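Bon, je commence un fil sur la construction des deux pinces, on me le réclame depuis le dernier apéro de l'atelier. Ça va être long, il y aura des trous, et je réponds aux questions au fur et à mesure.

Pour ceux qui débarquent : je bricole à l'atelier partagé de la rue des Tanneurs, au fond, derrière la découpeuse. Le projet s'appelle Drumar. À la base c'était Druncombe, mais Raquel Arruda n'arrivait pas à le dire sans rire, donc Drumar.

L'idée : deux pinces qu'on tient à la main, une par main, avec lesquelles on fait soi-même les gestes de cuisine, et on enregistre. Plus tard (beaucoup plus tard) deux petits bras reprendront les mêmes doigts. Je voulais commencer par les doigts, parce que si les doigts sont nuls tout le reste est nul.

Version un des doigts : une horreur. Imprimés d'un seul bloc, bien rigides, je serrais un manche et ça glissait comme une savonnette. Je les ai gardés, ils servent à caler la fenêtre.

Version deux : une plaque plate noire, et un patin souple orange au bout. Le orange, c'est la bobine de souple qui traînait dans le placard commun. Aucune réflexion esthétique derrière ! Mais maintenant tout le monde trouve ça très chouette et je fais semblant que c'était voulu.

Le souple, parlons-en. Si votre imprimante a un tube long entre le moteur et la buse, armez-vous de patience. Le filament se tortille, se coince, ressort sur le côté en faisant une petite boucle moqueuse. J'ai baissé la vitesse, puis encore, puis j'ai fini par demander à Margarida Barros de me prêter la sienne, qui pousse en direct. Premier patin réussi du premier coup. J'étais vexée.

Séchez votre bobine, aussi. Je sais, tout le monde le dit. Je ne l'avais pas fait. Mes patins avaient la texture d'une biscotte.

L'assemblage maintenant. Plaque, patin, petites vis. J'avais prévu des inserts à chaud dans le plastique et j'en ai posé la moitié de travers. Filipa Garcia m'a montré son truc : poser l'insert au fer, puis retourner la pièce tout de suite sur une plaque de métal froide et appuyer. Il se remet d'équerre tout seul. J'ai tout refait un soir, fenêtre ouverte, ça puait quand même.

Ah, et le frein-filet : une goutte, PAS trois. J'ai une vis qui ne partira plus jamais. Elle fait partie de la famille.

Les marqueurs ! On me demande à quoi servent les petits carrés noirs et blancs collés sur les doigts. La caméra les voit tout le temps, et avec leur position on calcule l'ouverture de la pince. Donc pas de capteur dans la charnière, pas de fil en plus, pas de soudure en plus. Je suis pour tout ce qui m'évite une soudure.

Par contre imprimez-les en mat. J'ai fait les miens sur du papier photo brillant, très classe, et dès que la lampe du plafond tapait dessus le logiciel perdait le doigt. Papier ordinaire, colle en bâton, problème réglé. Laissez bien la bordure blanche autour, si vous la rognez au cutter pour faire joli, ça ne détecte plus rien. (Vécu.)

Petit point budget, vu que trois personnes m'ont écrit en privé. J'en suis à 630 euros pour la paire, caméras comprises, sans compter ce que j'ai cassé. Avec ce que j'ai cassé on est plutôt à 900. Je m'étais fixé 1000 comme plafond psychologique et je préfère ne plus ouvrir le tableau.

Le poste qui m'a fait mal, c'est l'objectif grand angle. Le premier, commandé chez Florkbridge, est arrivé avec une bague qui ne se vissait pas sur ma monture. Échange, attente, re-échange. Veronika Vass avait le bon dans un tiroir depuis le début. DEPUIS LE DÉBUT.

Pourquoi un angle aussi large ? Parce que la caméra est montée sur la pince, donc tout près de ce qu'on attrape. Avec un objectif normal on voit les doigts et c'est tout. Là on voit les doigts et toute la table, en très bombé sur les bords, mais on s'y fait vite. Le logiciel aussi, une fois calibré.

La calibration, justement : un damier collé sur une planche bien plate, et on se promène autour comme si on filmait un mariage. Ma première planche était gondolée. Résultats poétiques. La deuxième, c'est une chute de plan de travail, impeccable.

La détente : j'ai changé le ressort quatre fois. Trop dur et au bout de dix minutes on a une main de pianiste en fin de carrière, trop mou et les doigts ne se rouvrent pas franchement. Celui que j'ai gardé vient d'une vieille agrafeuse, donc ne me demandez pas la référence, je ne l'ai pas. Oui je sais, c'est très mal documenté, je mesurerai le fil un jour.

Bon, on passe à la cuisine ! Enfin. J'avais commencé par des cubes en mousse comme tout le monde et je me suis ennuyée à mourir. Les haricots c'est mieux : ça roule, ça coule, ça se fiche complètement de votre trajectoire.

Avec une poêle il faut deux pinces. Une sur le manche long, l'autre du côté de la petite anse. D'une seule main j'ai essayé, la poêle pivote autour du doigt et tout part d'un côté. Veronika a retrouvé des graines jusque dans le bac à vis.

Ce que je n'avais pas vu venir : c'est l'inclinaison qui est difficile, pas le poids. On penche un peu, rien ne bouge, on penche encore un peu, rien, et puis tout le tas décide de partir d'un coup. Avec mes vraies mains je corrige sans y penser. Avec les pinces je tire la langue.

La poêle inox du jour, avec le soja dedans, pince droite côté anse : 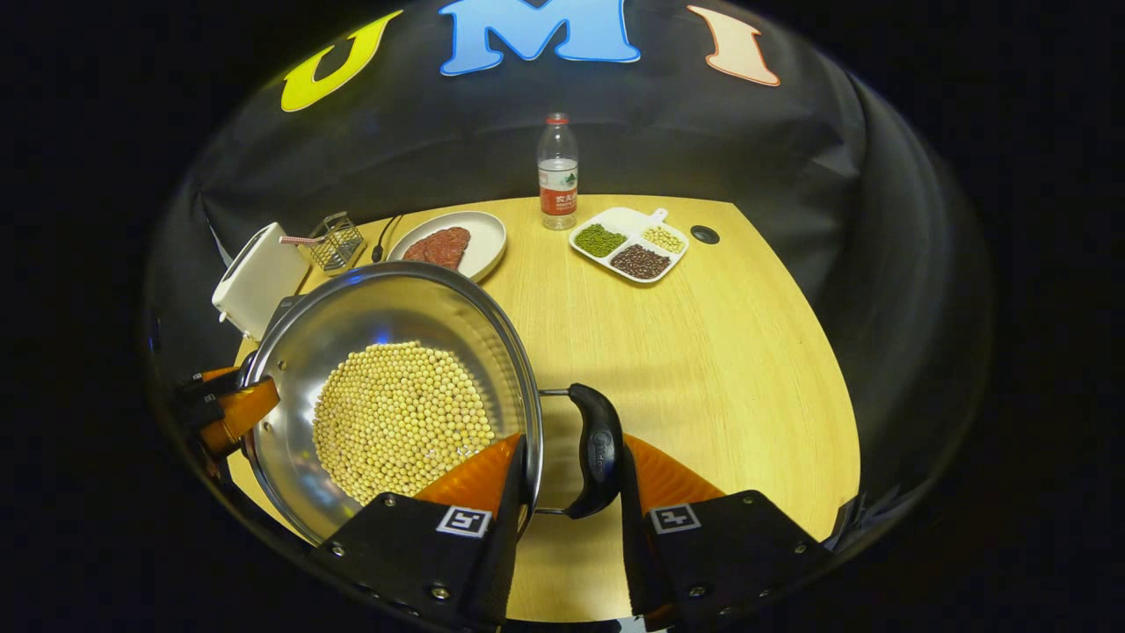 Est-ce qu'il faut savoir programmer pour construire une paire de pinces pareilles ?

Pour la partie mécanique, pas du tout : il faut imprimer, visser et coller droit. Le code vient ensuite, pour lire les marqueurs et recaler les deux vidéos, et là quelques bases de Python suffisent pour démarrer.

D'ailleurs le recalage des vidéos, quelle plaie. Deux caméras, deux horloges, et elles ne sont jamais d'accord. Au début je claquais les deux pinces l'une contre l'autre devant les objectifs, comme un clap de cinéma. Ça marche ! C'est ridicule mais ça marche. Maintenant j'affiche un code qui change sur mon téléphone, je le montre à l'une puis à l'autre, et le script se débrouille.

Le script s'appelle Dvorak, n'y cherchez rien, j'écoutais la radio. Il a un bug que je traîne depuis juillet : si on pose une pince sur la table sans arrêter l'enregistrement, il croit que c'est un geste et le garde. J'ai donc une jolie collection de séquences où il ne se passe strictement rien.

J'ai 65 essais propres pour l'instant. Stamatia Psarras m'a dit que c'était très peu et elle a raison, mais elle m'a aussi dit qu'elle viendrait m'aider, alors j'attends Stamatia (coucou !).

On me demande si les patins s'usent. Oui, surtout au bord, là où ça frotte sur les rebords métalliques. J'en imprime d'avance et je les change quand je sens que ça ripe. Sur le manche, presque rien.

Et pour le lavage : eau tiède, savon, brosse à dents. Démontez le patin avant, parce que l'eau se glisse derrière, et ne mouillez pas le marqueur en papier, évidemment. J'en ai refait deux hier soir.

Les fichiers des doigts, je les mets en ligne dès que j'ai corrigé le trou de vis qui tombe un chouïa trop près du bord. Margarida a déjà la version bancale et elle a fendu une plaque, donc attendez la bonne, vraiment.

Prochaine étape, une charnière qui ne grince pas. Si quelqu'un a un avis sur les bagues en bronze contre les petits roulements, je prends, j'ai les deux dans mon panier et je n'arrive pas à me décider.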